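3.2 Color names and agreement between raters

The naming task was run in September with 191 adult speakers, all recruited through the Bindumon panel. Each person saw a set of rendered pictures one at a time and typed a short phrase for the main object. No word list was offered. Answers were collected as typed, and spelling was corrected by hand before coding. Sivakumar (the second coder) worked from a separate copy of the file and did not see the first coder's labels until both were done.

We coded 715 phrases in this round. A phrase was marked as "color first" when the color word came before the noun, and "color absent" when no color word was used. Phrases such as "the one that is green" were put in a third group -- they are treated in Section 3.4. 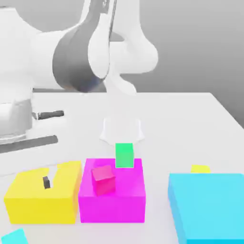
Figure 3. A green cube on a magenta box, rendered.

Speakers tend to use a color word even when the noun alone would pick out the object. This has been noted before for adjectives of color, and less often for those of size or material. Our coding sheet therefore kept color apart from all other modifiers. For the picture in Figure 3, "green cube" and "green block" were both coded as color first, and "cube" alone as color absent. A phrase with two color words, such as "bluish green cube," was counted once. Shade words like "light" and "dark" were not counted as color words unless a color followed them.

The two coders disagreed mostly on compound nouns. Where a color word was part of a fixed name, as in "blackboard," the phrase was coded as color absent. The remaining cases were settled by discussion, and the final labels were entered in the Memia database -- earlier versions were kept so that each change could be traced.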